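Evening walks now the clocks have gone back – pavement or road?

jiltby_jo
7 Nov 2020
Evening all. Since October I've been doing my loop after tea in the dark, almost 4 miles if I go the long way past Lucero (the café, sadly shut by then), and I do love it. Smooth wide pavement, hardly a soul about, and you can hear people's tellies as you go by. My husband thinks I'm daft and should use the treadmill.

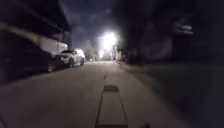
1 min read

It's a dim old street at night, with a white car by the kerb, but the pavement is pale enough to follow. My worry is the small stuff underfoot. Leaf, pebble, who can tell? Do you all carry a torch?

Eustaquio Bermúdez
Always a torch, my dear. I went over on a conker at 38 and my ankle has never forgiven me. Mine is a little Vimport one, 10 pounds, and it lives in my coat pocket.

bedus_walker
I'd disagree, sorry Eustaquio! A torch ruins your night eyes and then everything outside the beam goes black. Slow down, let your eyes settle and you'll see plenty – I've managed for years without.

Adoración Soler
Depends on your eyes, surely? Mine never settle, however long I wait. I'd rather have a light and a bright scarf, if only for the drivers.

bedus_walker
Fair point about the drivers. I'll give you the scarf.

jiltby_jo
Thank you all, you are lovely. Torch ordered, scarf half knitted (mustard!), and the treadmill can stay under its sheet.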